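The arm that let go and said it hadn't

I've been putting off writing this one up because I wanted to be fair. I'm not sure I've managed it.

Some background if you're new here. I do paid testing on home robot arms, mostly the kind that are supposed to work on a kitchen counter, and I write up what I'm allowed to write up. The current job is a two-finger arm running control software from a company called Skikico. The arm's base and gripper come from Katayama. Each of them is very sure that faults belong to the other.

The task list is dull on purpose. Pick up soft things, move them, put them down. Plush fruit, cloths, that sort of thing. Soft items are where the sales videos get vague, so that's where I like to spend my time. I also leave the rest of the counter as a counter, with the kettle and the toaster where they live, as I don't know anyone who clears their kitchen for a gadget.

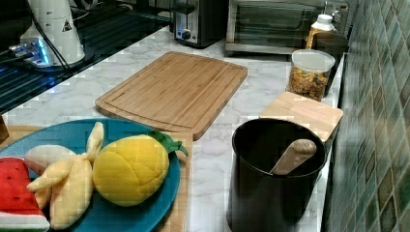
Skikico's claim is that the arm always knows whether it's holding something. It's the line they repeat most. The gripper measures how far the fingers have closed and how hard they're pushing, the software turns that into a yes or a no, and the rest of the program believes it. If the answer is yes, the arm moves off at full carrying speed. If it's no, it opens up and tries again.

You can probably guess. On thin fabric, the answer was yes when it should have been no.

I ran 284 fabric picks over the stretch of testing I'm covering in this post. Most were fine, and I'll say that clearly. But five times the cloth slid out and the arm carried on as if it still had it, swung over to the drop point, opened its fingers over nothing and logged a success. Five isn't many. What bothers me is that the log for all five reads exactly like the log for a good pick. If I hadn't been standing there, the report would say 100 percent, and I suspect a few reports out there do say that.
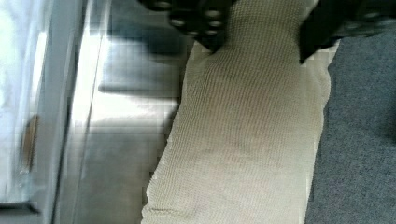
Posted in Arms and Grippers
by the Nelutstead Bench Notes author
February 2024

The fourth one is the reason this is a safety post and not just a grumble. The arm lost the cloth, then its own check finally noticed something was off, halfway through the carry. It went back for another try without slowing down first. Retry speed is meant to be a crawl. It came down on the counter hard enough that I hit the stop button, and the stop worked, which I'm glad to report. Nothing broke. My hand was nowhere near, but it had been a minute earlier, because I'd reached in to straighten the cloth.

I sent the whole log to both companies. Katayama said the finger readings were within spec and the fault was in how they were being read. Skikico said their software could only be as good as the readings. They both attached the same chart.

My own guess, and it's a guess, is that a fold is fooling it. When the fabric bunches up between the fingers, the gap is wide and the push is firm, so it looks like a good solid object. Then the arm moves, the fold pulls flat, the gap closes a little, and there's nothing left to hang on to. The software took its yes at the start and doesn't ask again for most of the trip. That would explain why the plush fruit never caused trouble. I have 1,239 picks logged on the plush fruit and not one false yes.

Skikico has promised an update in April that checks the grip all the way through the move. Good, if it shows up. I was promised something similar for the Fanen arm I tested before this one - that update turned out to be a new color for the status light.

The speed problem is the one I care about more, and it got one sentence in their reply. A dropped cloth is a nuisance. An arm that goes back for it at the wrong speed, in a room where somebody might be making toast, is something else. I've asked for that to be fixed separately, and I've asked for it in writing.

Until then I've capped the speed by hand in the settings, both for carrying and for retries. It makes the arm painfully slow. If you own one of these, the setting is under Motion, then Limits, and you have to restart the controller before it takes. Check it again after any update, mine went back to the default once already.

I'll rerun the fabric picks when the new version lands, same cloths, same counter.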